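Report of the Study Visit to the Flesley Household Recycling Centre and Reuse Hall

Introduction

Members of the Koskela Residents' Forum visited the Flesley site on a Wednesday in January. The visit formed part of the Forum's review of how household goods are collected, mended and passed on in the district, and it followed the decision last autumn to look at arrangements in neighbouring areas before replying to the council's consultation. The party travelled by the 9.15 bus and was received at the weighbridge office.

The site is run by Devidura under a contract with the district. It has two parts: the recycling centre, where residents bring items by car or on foot, and the reuse hall, which stands across the yard and is open to shoppers four days a week.

Arrival and access

The entrance road has been widened and vehicles now queue inside the gates. Forum members were pleased to see a marked footpath from the bus stop, as residents without a car have long been turned away at our own site. Pedestrians sign in at a small window and are given a numbered token, which is handed back on leaving. The path is level as far as the reuse hall, but the slope up to the raised bays is steep and one member of the party needed help with it. There is a handrail on one side only.

Signs are large and use plain words. Several members remarked that "small electricals" was easier to follow than the wording used at Koskela, where the same bay is still marked "WEEE".

Sorting and collection

Residents are asked on arrival whether any item could be used again. Those that could are placed on a covered trolley and taken across to the reuse hall at midday and again at close. The site passed 2961 items to the hall in its last reporting year, of which furniture made up the largest share. Of the remainder, 695 were bicycles, a figure that surprised the party. We were told that most came in during the spring, and that many needed only tyres and brake blocks.

Hard plastics are kept apart from film and from garden furniture. Loads that include painted or foam-backed pieces are priced lower by the buyer, and site staff spend a good part of each morning removing them. The Forum asked whether residents could be given clearer advice at home – on the collection calendar, for example – and was told that a leaflet is in draft. 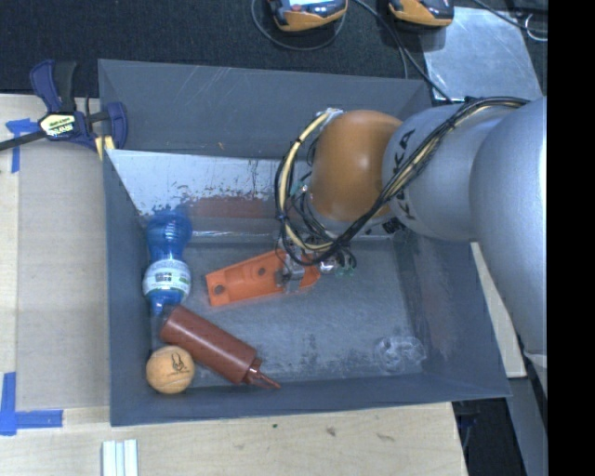 The reuse hall

The hall occupies a former seed store and has kept its wide doors. Goods are set out by room, with kitchenware nearest the till. Prices are written on card labels and are not open to bargaining, except on the last Saturday of the month, when furniture that has been on the floor for more than four weeks is reduced.

Electrical goods are tested in a side room before sale. Each item that passes carries a dated sticker. Items that fail are offered first to the Zusik repair workshop, which rents the rear of the building and holds an evening class in lamp and toaster repair. Places on the class are free to residents of the district and the waiting list was closed at the time of our visit.

Members spent half an hour in the hall and several made purchases. The book section was thought poor, and the clothing rails were crowded. The crockery was clean, well sorted and very cheap.

Costs and staffing

The hall covers its own wages and heating from sales. It does not pay rent to the district, and this would have to be taken into account in any comparison with Koskela, where no spare building is available and a lease would be needed. Staff move between the yard and the hall during the week, an arrangement they appeared to like in winter.

Matters to be raised with the council

The Forum will ask that pedestrian access be included in the plans for the Koskela site, with a handrail on both sides of any slope.

The wording of signs should be reviewed before new ones are ordered.

A covered trolley for reusable goods could be tried without any building work, provided that a weekly collection to Flesley can be agreed with Devidura. The Forum has written to ask what this would cost.

A repair class should be considered separately. The library annexe has been suggested – subject to the condition of its wiring – and the matter will be placed on the agenda for the March meeting. Copies of the Flesley price list and opening hours may be consulted at the Forum's office.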